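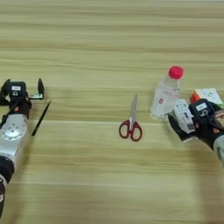
Skiltasa Raren parallel gripper, two-finger, bench evaluation

The Raren is an electric parallel gripper for light tabletop work. We tested it against our older Siltau unit using the same arms, the same controller and the same set of household objects. Each gripper ran 600 cycles. Test engineer: Zineb Nasr.

Results
Raren: 239 missed picks on the first finger set, 263 on the second. Most misses were flat items, scissors and pens in particular. Bottles and cubes gave little trouble on either set.
Siltau: comparable on boxes, worse on anything thin.

Mounting
Bolts directly to the wrist flange. Leave slack in the cable for full wrist rotation and check it at both ends of travel before running at speed.
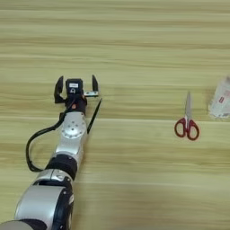
Gripper open on the left arm, cable looped out to the side. Scissors to the right.

Ordering
Part 1873 covers the gripper and one finger set. The wrist coupling is sold separately. A longer finger is due in December. Controller settings from the test are sent with each order.

Comments

Ismail Zerouali: Were the misses counted per attempt or per object? The two finger sets are hard to compare otherwise.

Zineb Nasr: Per attempt. A retry counts as a new cycle.

Yasmine Amrani: We lowered the closing speed for pens and got fewer slips. Worth adding to the settings sheet.

Contact Metwally Equipment | © Metwally | Back to top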